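3.2 Rules for cell layout and cable handling

We wrote the Burnport rules after a pilot phase in which too many recordings had to be thrown out for reasons that had little to do with the policy being trained. The rules fit on one sheet, and we are delighted with how far such a short list has carried us! The plug task (Figure 4) is a good test of them, as the cell holds cables of its own as well as those of the arms.
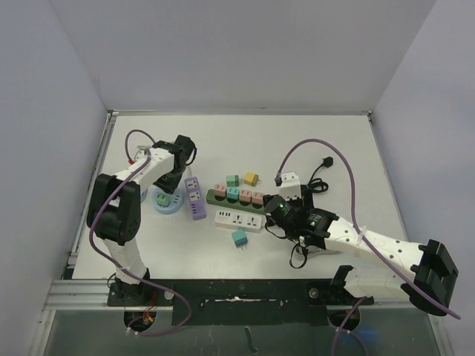

Figure 4. Two-arm cell with power strips and plug adapters on the work surface.

Rule 1 covers the arms' own cables. Each one needs enough slack for full reach, and the operator moves both arms through that reach before the first episode. Rule 2, taken from the Juretti checklist, says that a session stops after 20 minutes for a cable check. Rule 3 deals with objects. Strips may lie at any angle or stand on end, and adapters may start plugged in or loose – variety is welcome as long as the wrist view still shows the sockets the task calls for (Figure 5).
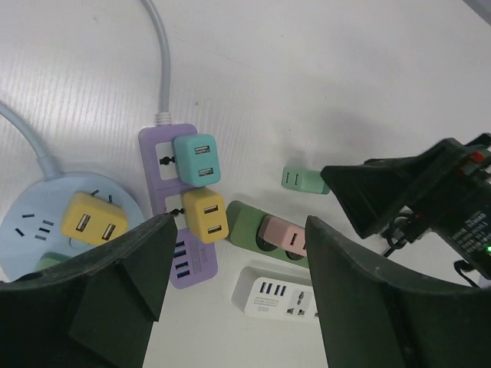

Figure 5. Wrist view with USB charger blocks in a round hub and in power strips.

Of the 2,000 episodes we recorded at Clondesow under these rules, 1,602 passed review on the first pass. The Nigatu protocol asks for 80 percent, so we came in just above the line, and most of the rejected episodes broke Rule 1. We now log the reach test as its own entry.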